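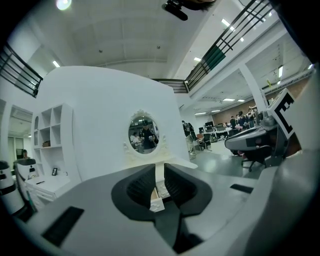
## Keeping two hands in one coordinate system

*Project report, May 2026. Soledad Ferreira and Vusumuzi Mnguni, Larnley.*

When we picked this topic back in September, we thought most of our time would go into training a policy for opening drawers. It went into the software underneath instead, and we've come to be rather fond of it. Our recording tool is called Itham, and its job is to take what the two hand-held grippers record and turn it into a pair of trajectories that a robot arm could follow.

Each gripper works out its own path from its camera and motion sensor, and it does that nicely enough by itself. The trouble is that each one starts counting from wherever it was switched on, so the left hand and the right hand live in two separate worlds. A black-and-white marker stands upright on the gripper body, and whenever one gripper's camera sees the other's marker, Itham gets a measurement that ties the two worlds together. We collect those sightings over a whole recording and solve for the one transform that fits them best.

### What went wrong first

Our first version trusted every sighting equally, and the results were, to put it kindly, wobbly. A tilted marker near the side of a wide-angle view gives a much worse pose than one facing you squarely, and sometimes the solver flips the tilt the wrong way altogether. Vusumuzi added a check that compares each new pose with the one the motion sensor predicts, and throws it out if they disagree by more than 4 degrees. (We tried looser limits too, but the flips crept back in.)

Mirrors were the other worry - we wanted to work at a vanity with an oval mirror over it, and a mirror is full of perfectly good visual features that sit in places where there is no wall. Soledad wrote a small mask editor, so that a region can be outlined once on the map and ignored by the tracker from then on. It's slow to use and the undo button still has a bug.

### Where things stand

We recorded 28 sessions and kept 18 of them for the final comparison. The rest had gaps in the motion data, which we traced to our logger writing to disk in blocks of up to 200 samples and dropping one when it fell behind. That's fixed now, with a queue and a separate writer thread.

The planner, Szabo, reads Itham's output directly and rejects any path that would bring the two arms too close together. Still to do: a proper test on hardware, a better name for the config file, and unit tests for the mask editor.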